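3.2 Recording booth and hand-held grippers

The booth was built in one corner of the shared workshop at Drurkelbridge, where the bench is also used for woodworking and bicycle repair and could not be reserved for a single project. Earlier recordings, made at the open bench in December, contained people walking past, tools left on neighboring surfaces and daylight that changed over the session. Black fabric was therefore hung on three sides of a light wooden tabletop. The back panel is fastened along its top edge with metal binder clips, so that it can be taken down without tools. Creases in the fabric were left as they were. Lighting comes from the existing ceiling panel, and the camera exposure was fixed at the start of each session.

Each gripper has two soft fingers with orange fin sections and ridged black pads. A square fiducial marker is attached on top of each finger, and the opening width is computed from the distance between the two markers. The camera travels with the gripper and has a wide, strongly curved view that takes in both fingers, the tabletop and the backdrop (Figure 2).
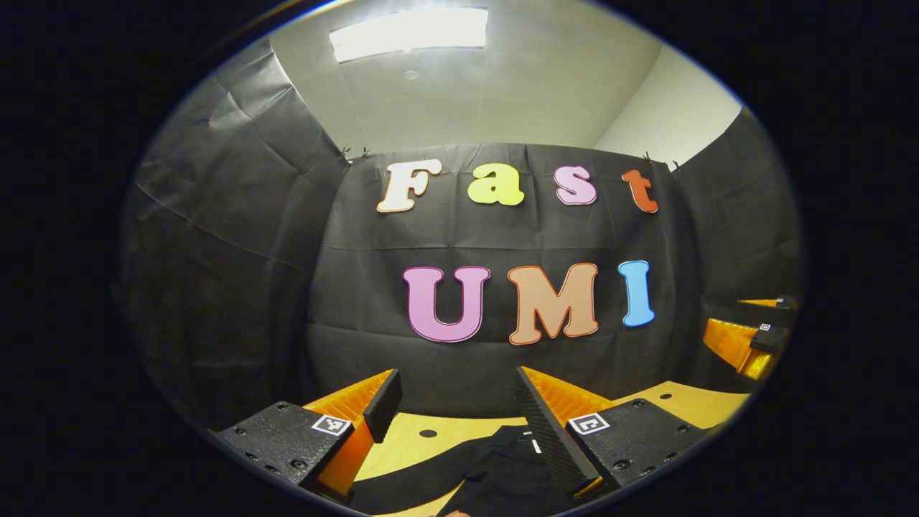

Figure 2. View from the hand-held gripper inside the booth, with a black cloth garment on the tabletop.

Position tracking was the main difficulty. Plain black fabric offers few stable features, and in the first trials the estimated path drifted whenever the gripper was held low over the table. Large colored letters were mounted on the back panel to supply edges at a known location. Their exact spacing was not controlled, as the mapping step requires only that they stay fixed during a session. The map was recorded again each time the fabric was rehung.

Dark garments are a harder case than light ones, given that the cloth and the backdrop are close in color. They were kept in the set, with no change to the lighting. Védís Hauksdóttir recorded all 2149 demonstrations in 32 sessions, the last on 1/13/25. Episodes in which either marker was lost during a grasp were removed before training.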